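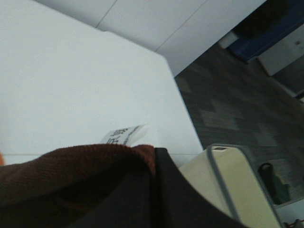
Comparison of two grippers for picking up soft cloth
Student project report, Pledthorpe
Authors: Iara Jara, Wenceslao Huenchumán, Mark Anthony Calimlim
Supervisor: Sorcha Ó Dálaigh
Submitted July 23, 2019

1. Aim of the project

The laboratory has one small arm and two grippers which fit on it. The first is the Edska, with two wide parallel fingers. The second is the Alano, which has narrower fingers and rubber tips. Our task was to find out which of them is better for lifting knitted cloth from a table and putting it into a container. In February the students before us worked only with hard objects, so we could use their mounting plate but not their settings.

2. Method

Each trial began with the cloth laid on the white table by hand. The arm moved above it, the wrist camera took a picture, and the operator chose the grasp point on the screen. We did not use automatic detection. A trial was a success if the cloth was fully inside the container when the fingers opened. A corner hanging over the rim was noted as a failure, although Mark Anthony did not agree with this rule at first.

We made 172 trials in total, the same number with each gripper. They were divided over 9 sessions. The closing force was kept equal as far as the controller allowed it.

3. Observations

The Edska holds a thick fold very well. Its difficulty is the approach. When the fingers come near to the table, the black body of the gripper takes a large part of the camera view, and it is also out of focus. The operator then has to choose the point on the cloth from what is left at the side. A ribbed brown knit has a soft edge and dark shadows in its lower folds, and there we often judged the depth wrongly.

The Alano leaves more of the view free. It can take a single layer, but the cloth slipped from the rubber tips in 16 trials, mostly when we lifted fast. After we reduced the lifting speed the slipping was less frequent. We changed the speed for both grippers, so the later sessions can be compared with each other but not with the earlier ones.

Small papers on the table were also a problem. Twice the fingers closed on a label together with the cloth.

4. Recommendation

For thick cloth we would choose the Edska, and for thin cloth the Alano. Before new trials the camera should be moved further from the fingers. Obsa Tesfamariam has already drawn a bracket for this, and the drawing is kept with the Alarcón controller manual in the laboratory.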